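Notice to Members Concerning the Upper Beats

The Clundilska Water Angling Association gives notice that the season will open in February at the usual hour, being first light, and that the rules of the river remain as they were, save in the matter of the Drustberg Pool.

Members will recall that the pool was closed 3 seasons ago after a fish was seen there which did not appear in the register. The Association keeps a register of every salmon in the water. It has done so since the founding, and the present volume runs to 874 pages. A fish that has not been entered may not be cast for, hooked or spoken of on the bank. The members who saw it were asked to write down its length. Their answers did not agree, and the pool was shut.

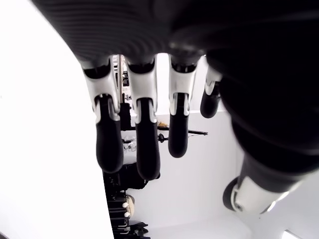 During the closure the water bailiff visited the pool each evening and left the register open on the flat stone below the falls, with a pencil. It was felt that the fish should be given a fair opportunity. In the first season the page came back blank. In the second it came back wet. Last autumn, on the morning after the great spate, there was an entry in a small upright hand, giving a weight, the river of birth and, under Occupation, the word "returning".

The Association took advice. The firm of Dilleo, which has acted for the river in all its disputes, gave the opinion that the entry was valid -- the rules nowhere state who must hold the pencil. A fee of 4000 was set aside for any appeal. None has been received from upstream or down.
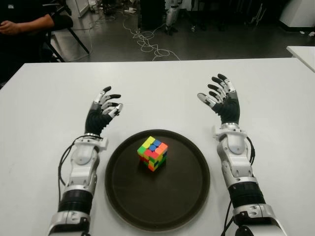
A scrambled Rubik's cube on a round black tray, with a robotic arm on either side.

The Drustberg Pool will therefore reopen on the following terms. Fishing is by single dry fly only. No more than 2 rods may be on the pool at one time, and each must give way when the fish rises. Wading is permitted to the knee. The Khondokar pattern, tied small, is recommended for low water, although the bailiff reports that the fish has been shown it and looked away.

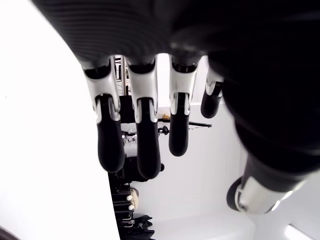
Any member who hooks the fish is to bring it in without haste and return it at once. The register will be on the stone. The member signs on the left. The right-hand column must be left clear, and the member is to walk up as far as the stile and wait there with his or her back to the water until the splash is heard.

Members are reminded to close the gate, and to bring their own pencils.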